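Grip, Load and the Small Joints of the Thumb
By Po-yen Hsieh

The carpometacarpal joint sits at the base of the thumb, where the first metacarpal meets a small wrist bone called the trapezium. Most pinching and gripping passes through it.

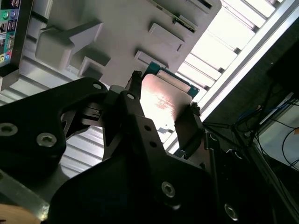
How the joint is built

The two surfaces of the joint are each shaped like a saddle, and they fit together at right angles. The arrangement lets the thumb move toward and away from the palm, swing across it, and rotate slightly so that its pad can face the pads of the fingers. That last movement is called opposition.

A saddle joint gives up bony stability in exchange for motion. The trapezium is shallow, and the metacarpal can slide on it in several directions. Ligaments hold the two together. Anatomists do not agree on how many separate ligaments there are, and older textbooks name fewer than newer ones. For years the anterior oblique ligament, on the palm side, was taught as the main stabilizer. Later dissection work has given more weight to the dorsal ligaments, which are thicker and stiffer.

Surrounding muscles also matter. The first dorsal interosseous, which fills the web between thumb and index finger, pulls the base of the metacarpal toward the index side and helps seat it on the trapezium. The adductor pollicis pulls the shaft of the metacarpal toward the palm. When the adductor is strong and the other muscles are not, the base of the bone tends to shift outward.

Why a light pinch is a heavy load

Force at the thumb tip is multiplied on its way to the base. The tip is far from the joint, and the tendons that balance it run close to the bone, so they must pull much harder than the tip presses. Standard models of the hand put the compressive load at the carpometacarpal joint at many times the force applied at the tip during a key pinch. The exact ratio depends on thumb position and on the assumptions in the model.

In practice this means that turning a key or pulling a tight zipper can hurt more than carrying a bag on the forearm. It also means that a small reduction in pinch force gives a larger reduction at the joint.

Contact area changes with position as well. In a key pinch, with the thumb pressed against the side of the index finger, load is concentrated on a part of the trapezium that often shows early cartilage wear.

What goes wrong

Osteoarthritis is the most common disorder of this joint. It is more frequent in women after menopause, and a family history raises the risk. Prior fracture into the joint surface is another cause. Loose ligaments have long been suspected as a contributor, although the evidence that looseness comes first is mixed.

The typical complaint is an ache at the base of the thumb that worsens with gripping. Some people report weakness or dropped objects. In later stages the base of the metacarpal forms a visible step, sometimes called the shoulder sign, and the thumb is drawn in toward the palm. The middle joint of the thumb may then bend backward to keep the hand open wide enough to grasp.

X-rays and symptoms do not match closely. A joint with advanced narrowing may be painless, and a nearly normal film may belong to a person with daily pain. Treatment is generally chosen by symptoms.

Several other conditions cause pain in the same region. De Quervain tenosynovitis affects tendons on the thumb side of the wrist and hurts slightly closer to the forearm. Carpal tunnel syndrome produces numbness in the thumb and first fingers and can occur together with arthritis. A scaphoid fracture should be considered after a fall onto the hand.

Examination

The grind test is the best known. The examiner holds the metacarpal, presses it gently along its length into the trapezium, and rotates it. Pain or a gritty feeling counts as positive. The test misses many early cases. Direct pressure over the back of the joint, and pain when the metacarpal is pushed toward the palm or lifted away from it, are often added.

Pinch strength is measured with a gauge, three trials per hand, with the elbow bent to 90 degrees and the forearm in a neutral position. Position should be noted in the chart, as a change of wrist angle alters the reading.

Treatment without surgery

Splinting is usually tried first. A short splint that leaves the wrist free is better tolerated than a long one and seems to relieve pain to a similar degree. Rigid and soft versions both have supporters. Wear is usually limited to heavy tasks or to the night.

Exercise programs focus on the first dorsal interosseous and on keeping the web space wide. Resistance is kept low. Strong pinching against putty, still found on some older handouts, loads the joint in the position that tends to aggravate it.

Larger handles, jar openers and spring-loaded scissors reduce the required force. Topical anti-inflammatory gel is an option for those who cannot take tablets. Steroid injections give short-term relief to some patients, but trials against placebo have not shown a consistent benefit.

Surgery

Removal of the trapezium remains the reference operation. It may be done alone or with a tendon graft that suspends the metacarpal. Comparative trials have found little difference in long-term pain or strength between the two. Recovery is slow, and grip can keep improving for months. Fusion suits some younger manual workers, at the cost of a hand that no longer lies flat on a table. Joint replacement allows a faster return to use, with a risk of loosening or dislocation.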